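How to run a dish-loading demo at your open day

We had our robot arm putting away dishes at the Etulholm open day in August, and I learned plenty, so let me walk you through how I'd set it up again.

Start with real kitchen stuff, the mismatched kind. Visitors love spotting a cup like one they have at home! Put your rack down first, then lay everything else to the left of it with room for the fingers to get in. 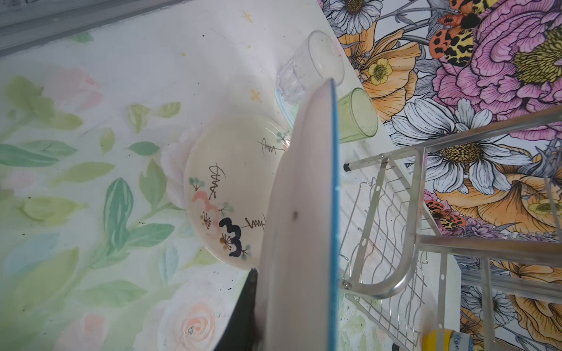

Plate held upright next to the rack, with the bowl and cups still on the counter.

Do the plates first. Turn the plate edge-on before you go anywhere near the wires, then lower it slowly - I keep ours at 6 centimeters a second and drop to 3 for the last bit. Bowls go after that, cups at the end.

Luana Moura ran the stop button for me, and I'd really want a second person there again (you can't chat with a crowd and watch the arm too). Rehearse the whole run the evening before, with the room lights on, and save your start position so you can get back to it between groups.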